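# Chapter 6: Bowls, Trays, and the Beginnings of Sorting

If you have ever put away groceries with a three-year-old at your elbow, you already know a good deal of what this chapter has to say. You hand over a can of beans, and the can goes on the shelf with the other cans, or it goes in the drawer with the dish towels, or it goes into a boot by the back door, and in each case the child is perfectly satisfied that the can is now where it belongs. We grown-ups tend to smile at the boot and move the can. In the pages that follow I would like you to slow down a little and wonder about the boot, for there is usually some thinking behind it, and that thinking is where early mathematics gets its start.

In Chapter 5 we looked at matching, in which a child finds two things that are alike. Sorting asks for more. A child who sorts has to hold an idea in mind (fruit, say, or red, or things that roll) and carry that idea from one object to the next without dropping it on the way. You will see children lose the idea halfway through and pick up another one, so that a row which began as "red things" ends as "things I like." Please don't be in a hurry to correct this! The change of rule is worth a note in your observation log, and we will come back to it in Section 6.3.

## What you need on the table

Students in our teacher preparation courses often expect that a sorting activity calls for a special kit, and they are relieved (sometimes a bit let down, I think) to hear how little is required. Two containers that differ plainly from each other will do, along with a handful of objects that a small hand can lift. One container might be round and deep and the other long and shallow. Leave a fair amount of open tabletop around them, too. Children need a spot for the things they haven't decided about yet, and a table that is full from edge to edge gives them nowhere to put their doubts.

Leonardo Amato, who taught the four-year-olds at the Claltden Children's Center for many years and who read an early draft of this chapter, likes to set out play fruit and picture cubes together. The fruit has a home that nearly any child can name, and the cubes have pictures to talk about while the sorting is going on. A round table suits the activity nicely, as children can come at it from any side and there is no head of the table to squabble over.

Look over the arrangements in Figure 6.1 before you read on, and take your time with them. Jot down what is in the bowl, what is in the tray, and what has been left out on the table, and see whether your list is the same for each.
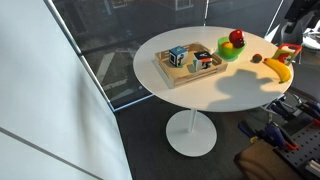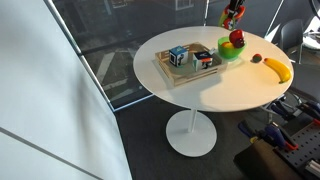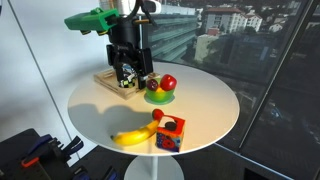

**Figure 6.1** Three views of a round white table with a shallow wooden tray, a lime-green bowl, fruit, and cubes.

You probably noticed the banana first. It lies out on the tabletop in all three views, while the red apple is in the bowl each time. The tray holds two cubes in the first and second views. In the third there is a cube in the tray and another colorful one standing near the banana, and a dark, plum-like fruit keeps the apple company in the bowl.

Now suppose you had walked up to any one of these tables with no idea what had gone on before. Is the sorting finished? You can't tell, and neither could I. Perhaps the rule is "fruit in the bowl" and the banana is still waiting its turn. Perhaps the rule is "round fruit in the bowl," in which case the banana is just where it should be and it is the small round fruit beside it that needs a home. Or the banana may be out for the plain reason that it is long and the bowl is not. A single look at a table gives you the arrangement, and the rule has to come from the child, either by watching or by asking.

## Asking about the rule

The question we ask matters a great deal. "Where does the banana go?" tells a child that there is an answer and that you have it. "Tell me about the ones in the bowl" leaves the door open, and it is the wording I would urge you to practice until it feels natural in your mouth. It may feel awkward for the first week or so. That's all right.

Jhonatan Apaza kept a notebook of such conversations during his practicum at the Quispe Street preschool, and he has kindly let us borrow from it. One October morning he asked a girl of four about an apple and a block she had placed together in a basket. "They're the heavy ones," she told him. He picked up both and found that she was right, and he wrote in the margin that he had been about to move the block.

Keep his margin note in mind as you work through the sections ahead. We begin with free sorting, in which the child makes the rule and the adult listens. From there we move to sorting by a rule the group has agreed on, and then to the harder business of sorting the same objects a second time in a new way.

### Before you go on

Gather 6 small objects from your kitchen or desk, along with a bowl and a tray or the lid of a shoebox. Sort them by any rule you please, and ask a friend or a family member to guess the rule. Then trade places. Write a paragraph about the guesses that were wrong but sensible, and bring it with you to class, where we will use it as we begin Section 6.1.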